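Open Washstand Shelf

By Angharad Gittins. Household entries, revised April
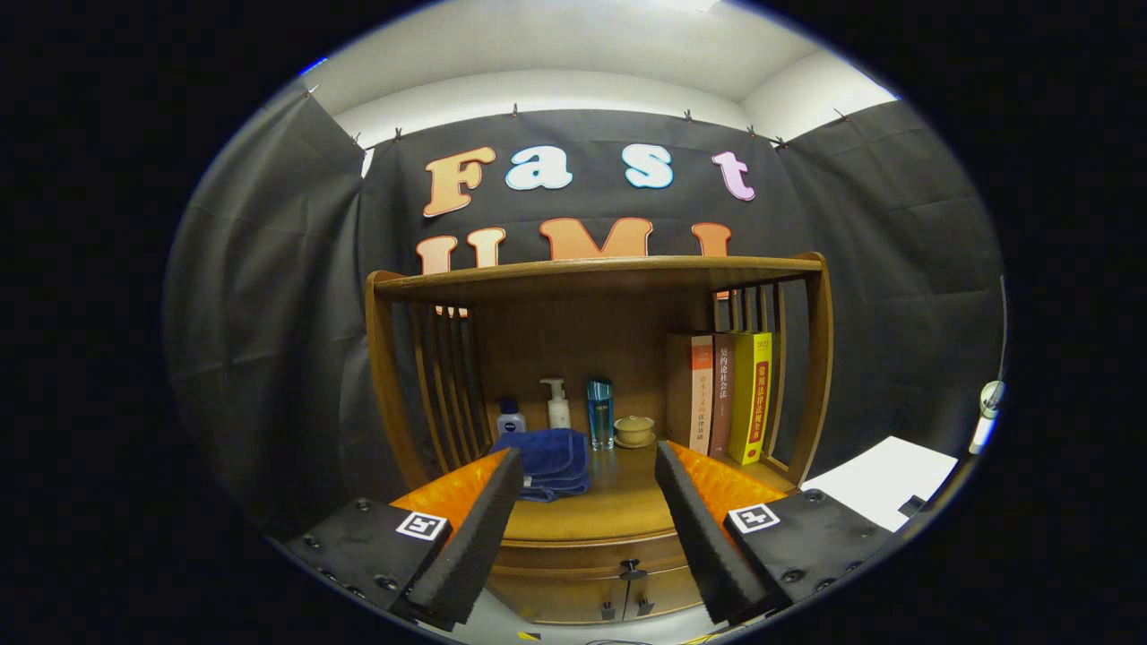 The open washstand shelf is a small piece of storage furniture in which the things a person uses every morning are kept in plain view, and the things that person ought to use are kept in a drawer. It is distinct from the medicine cabinet, which has a door, and from the windowsill, which has no pretensions.

34 shares | 5 comments

Construction

Most examples have a flat top board that overhangs the body, two side panels, and an open compartment at standing or sitting height. Slatted sides let air through, a sensible provision in a room full of steam, and also let through cotton swabs. A closed front is usual at the bottom. In the glossy honey-brown unit illustrated, the closed section has a small dark knob near the center and two small dark metal latches beneath it. Latches on household furniture are generally fastened for a week after purchase.

Osian Maddocks, whose survey Shelves of Prunenham remains the only one, divides the type into "solid-backed" and "regretted." An open back lets bottles travel toward the wall, where they are found when the family moves.

Contents and arrangement

The single row is the classic arrangement. Pump bottles, lotion bottles and glass bottles stand side by side, so that any one can be taken without disturbing its neighbors. A second row may be added behind the first, at which point the second row ceases to be used.

Pump bottles present the question of the nozzle. The Beddoe school turns all nozzles to the left; Maddocks considered this fussy and did it himself. The white pump bottle in the illustration conforms. Tall glass goes toward the middle in most households, where an elbow has farther to travel.

A lidded cup and saucer often appears among the toiletries. The cream-colored one shown here is of a familiar pattern of use, in which tableware wanders off and is not asked to return. Nerys Rowlands lists hairpins, rings, bath salts and a spare key as common contents of such cups, and tea as a rare one.

This site uses cookies to remember your preferences. Accept | Manage

Care

Glossy wood shows rings. Dry the base of a bottle before it goes back, or put down a saucer and call it a decision.

See also: Towel rail; Soap dish (disputed)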